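"The ferritin figure is the one we watch"

Regular blood donors lose iron with every visit, and a haemoglobin test at the door does not always show it. We spoke to the donor health lead at the Holst donation centre, who asked to be quoted by role only.

Haemoglobin measures the iron in use. Ferritin reflects the iron in store. "A donor can pass the finger-prick test and still have very little in reserve," the lead says. "The body protects haemoglobin first. By the time that falls, the store has been low for a while."

Since March the centre has tested ferritin at every tenth donation, and at the first for donors under 23. Samples go to the laboratory at Stovavine with the evening van and results come back by post. Donors with a low result are asked to wait before booking again, and the letter gives the earliest date.

Of the first 42 regular donors tested under the scheme, ten had a low result. "That is a small group and I would not draw a rate from it. It was enough to keep the test going."

Women who give at the shortest permitted interval are the main concern. The centre now suggests a longer gap to them -- it is advice, and the booking system does not enforce it.

On supplements the lead is cautious. "We do not hand out tablets. A low store can have a cause other than donation, and a GP should look at that first." Tea with meals reduces the uptake of iron from plants. Vitamin C helps it.

Does a low result end a donor's time on the register? "No. Of those ten, seven have a return date already. The other three are waiting on their GP."

The next group of letters covers 27 donors at the Nirau site.
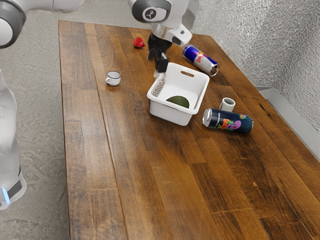

Robot arm over a wooden tabletop. Computer-rendered image.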